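Ondarton Household Words
README and data card, version 2

What this is

Ondarton Household Words is a list of everyday words and phrases that people in Ondarton and Allville use for things in and about the home. It covers kitchens, laundry, storage, heating, mending and small repairs. Each entry gives the word, what the speaker said it meant, where they grew up, and one sentence they used it in.

There are 1,249 entries in this version. Version 1 had 1,065. Most of the new ones come from the Allville interviews, which were finished in April.

How the words were gathered

Aniela Sobczak and Laurier Carrier talked to 24 people, mostly at home or at the old Bednarek hall. Talks were open. We asked people to go through an ordinary day and stopped them when a word came up that we didn't know, or that we knew with another meaning. Nothing was read out from a list until the last ten minutes, when we checked a short set of common words (bin, cloth, cupboard, lamp, tub, drawer) against what the speaker would say.

The check words gave more than we expected. "Tub" has five separate meanings in the data. For older Ondarton speakers it is only the bath. In Allville it is any plastic box, with or without a lid, and a "tubful" is a measure for pegs, screws or biscuits. 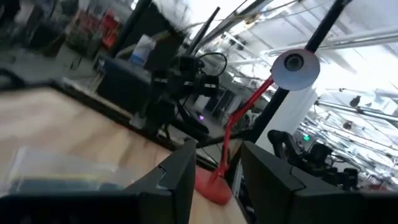
Red desk lamp and clear plastic container. See entries LAMP and TUB.

Files

words.csv - one row per entry, UTF-8, comma separated
speakers.csv - one row per speaker, no names
sentences.txt - the example sentences, one per line, in entry order
changes.txt - what was added, merged or dropped after version 1

Columns in words.csv

id - a number, never reused
word - spelled as the speaker wanted it spelled. If they had no view, we used the plainest spelling.
meaning - our wording, read back to the speaker
speaker_id - matches speakers.csv
place - Ondarton, Allville or other
status - in use, remembered or heard from others
note - free text, often blank

"Remembered" means the speaker knew the word but said they no longer used it. Please don't count these as current. A few people changed their minds on a second visit and we kept the later answer.

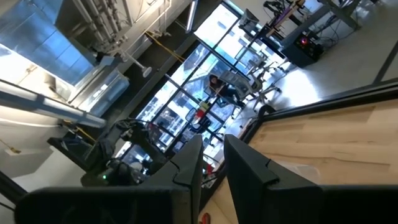
Ondarton, 20th July

Version 2 is now the one to use. Urszula Domański went through every meaning and merged entries that differed only in spelling, so "scrattle" and "skrattle" are one row. The old spelling is kept in the note column. Jocelyn Dela Peña rewrote the speaker table, which used to give birth years and now gives ten-year bands.

If you built anything on version 1, check your row numbers. The ids are stable but the order of rows is not. Rows are now sorted by word, then by place.

Known problems

Mending words are thin. Only a few speakers sewed, and two of them learned from the same aunt.

The "other" place value is a mixture. It includes people who moved in as adults, and also three speakers from farms on the Malier road who didn't want to be put down under either town. We may split it.

Words for plastic goods shift quickly and speakers of the same age often disagree. "Clear" and "see-through" were used as nouns by several people ("pass us that clear"), and we have entered them under CLEAR with a cross-reference from TUB and BOX.

Some example sentences were shortened to take out names. These end in a plus sign.

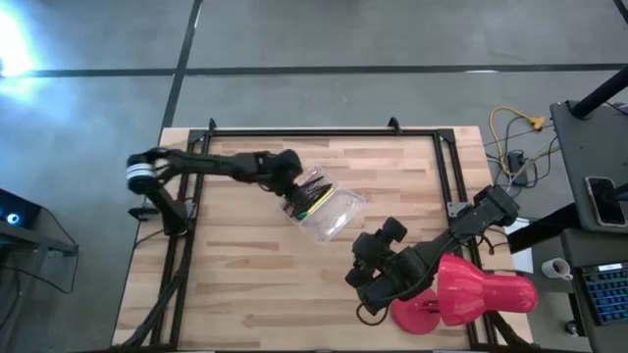

Table top with a clear box.

Use and credit

You can copy, change and share the data for any purpose if you credit Ondarton Household Words and say which version you used. The sentences are people's own speech, so please don't correct them when you quote.

Speakers can ask for their entries to come out at any time. When that happens the ids are left empty and the removal is listed in changes.txt - no reason is given there.

Corrections and new words go to Oliwia Olszewski, who keeps the master copy. Send the word, the meaning and the place you heard it. A sentence helps if you have one.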